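Search this site
Enter keywords Go

Pegboard (toy)

Print this page | E-mail this article

A pegboard is a toy or teaching aid consisting of a block or panel with holes and a set of pegs that fit them. It is used in early education to practice grasping, sorting by color and copying patterns. The term is also used for perforated wall panels that hold tools, a separate product with a similar name.

Construction

Most boards are made of wood, rubber or molded plastic. Wooden blocks are usually cut from a close-grained hardwood such as beech or maple, which holds the edge of a drilled hole well. Holes are drilled slightly wider than the peg so that it can be removed without twisting. Blind holes stop short of the underside and set the height at which the peg stands; through holes are cheaper to drill and easier to clean.

Pegs are turned or molded, with straight or slightly tapered shafts. Tapered pegs fit more tightly and are less common in sets for young children. Color is applied by dye or by water-based paint.

Formats

Grid boards have equal rows and columns. The Orthorpe board, a classroom type, has 16 rows of 16 holes. Linear boards have a single or double row and are used for counting and sequence work. The Pluseck set combines a linear block with 20 pegs and printed pattern cards. 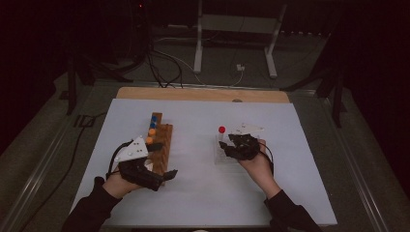
Stepped boards, with holes of increasing depth, are used to teach order by height. The Rindance version was sold with 149 pattern cards, later extended to 374.

Care

Wooden boards should be wiped with a damp cloth and dried upright. Soaking swells the wood and narrows the holes.

See also: Bead frame; Shape sorter; Stacking rings

Print this page | E-mail this article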